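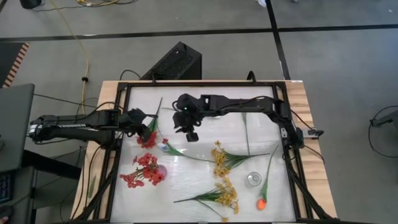
Last updated Jun 14, 2026

I have been meaning to write about my mother's letters since May, and every time I sit down to do it I end up reading them again instead. So please forgive me if this wanders a bit.

She wrote to me every other week from the time I moved to Trernurbridge until 2012, when her hands got too sore to hold a pen for long. I kept them all in two shoe boxes, and last month I finally put them in order. There are 56 from my first few years alone! Most of them are about nothing much. The price of plums, a neighbor in Vistham who painted his garage door the wrong green and then painted it again, what she was planting along the back fence (sweet peas, nearly always, and red geraniums if the store had them).

My friend Mahsa Bagheri came over one evening to help and we got through maybe a dozen, because she kept reading bits out loud and we kept stopping for tea. She wants me to type them up for the family. I started, and one letter came to 400 words with a whole paragraph on a bus timetable, which I typed in full, every stop.

What I would love is to start writing letters myself again. I sent one to Dae-han Yeom, who was my roommate way back when, and he wrote back four pages in that tiny slanted handwriting I had completely forgotten. He's out in Matside now and has taken up baking. I've got his letter propped against the sugar bowl and I owe him an answer this week, so if any of you have a favorite pen that doesn't smear for lefties, do tell me in the comments.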